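We use cookies to keep you logged in and to see which threads get read. Accept all / Manage choices

Grornside open day, who went?

mudlark_pete
Got back an hour ago, typing this on the couch before I forget it all. Doors at 8, I was there by quarter past, line already out to the road. They capped each group at 220. Badge number 1543 so a lot of people signed up. Parking was a mess, bring boots if they do it again in May. Anyway. Worth it? Mostly yes.

Good: the two-arm shelf demo. Also the guy running the Fagundes stand, who let people ask anything and didn't read off a card.
Bad: the talk in the main hall. 20 minutes of slides, no robot.

sandwichboard
Was in the afternoon group. Main hall talk was the same for us, I left and got a coffee. Did they let you drive anything?

mudlark_pete
Kids only. There was a joystick thing at the Condara table, my nephew had two turns. Adults got told to stand behind the tape.

torque_wench
Going to be the grump here. I've been to three of these now and it's always pick a thing up, put it down, everybody claps. Show me it running a full shift. Show me what happens when someone leaves a box in the way. An open day is a sales day with free pens

hallam_k
Free pens were good tho

torque_wench
Pens were fine.

sandwichboard
Disagree a bit. Shelf work is hard, I did stock for six years and half of it is reaching into a space your hand barely fits. If a machine can get in there without knocking the divider I want to see it, shift or no shift.

torque_wench
Sure, but see it how many times? They reset between groups. You never see the reset. Ask for the number of drops per hundred and watch them look at their shoes.

mudlark_pete
I did ask!! Was told it "depends on the item". Soft stuff worse than hard stuff, shiny packets worst of all. No number. So yeah, fair point.

hallam_k
Was that the Wudora team or the other lot? Wudora people were pretty open with me. Said their slow part is deciding where to grab, the moving is quick. Whole group stood there going "why is it just sitting" and the woman at the desk said its thinking, give it a sec.

mudlark_pete
Wudora yes. Tsegereda Woldemariam did the talking for our group. Really clear, no fluff. She said the basket job and the shelf job are separate problems and doing both together is what took them the winter. One arm has to hold steady while the other one works, and if the holding arm sways the whole thing goes off.

sandwichboard
Wait so it carries its own basket? Missed that completely, we only got the bin sorting one

mudlark_pete
Yep. Basket in the left, fruit in the right. Went right up to the white cubbies with it.
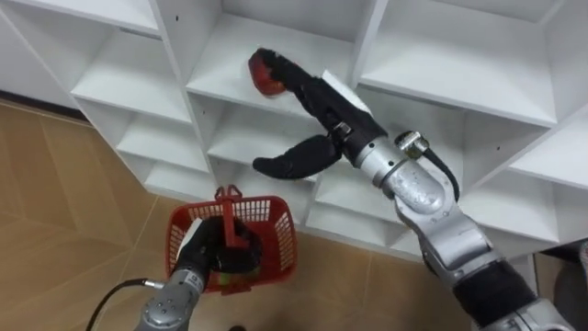
torque_wench says fine, two arms at once is more than last year, but a cubby is a kind shelf. Square, white, nothing hanging off it. Real stores have price strips and wire racks and somebody's half eaten bagel.

torque_wench
lol who is quoting me in the thread, I'm right here

hallam_k
Sorry that was me, pasted your DM into pete's post with the mod edit, thought it belonged in public. Can undo

torque_wench
Leave it, I stand by it. Try it on the bottom shelf of a discount place and come back to me.

sandwichboard
Bottom shelf is where your back goes too. That's the one I'd hand over first. Don't care if its slow, it can do it overnight.

mudlark_pete
Asked about overnight. Answer was they want a person on site for now, any time it's powered. Seemed sensible to me. Battery I forgot to ask, if anyone in the afternoon group got that please post

hallam_k
Afternoon group got nothing on batteries. We got a long question from a man about his warehouse in which he answered himself

sandwichboard
I stood next to him. Nice coat.

torque_wench
Okay so is anyone going in May? If they let us put our own stuff on the shelf I'll come. I'll bring a bag of onions, the net kind.

mudlark_pete
I'm in. Will email and ask if own items are alowed, they had a signup sheet for it but I think it was just for schools. Will post what they say.

hallam_k
Onions in a net is cruel. Count me in, need a ride from the station if anybody is driving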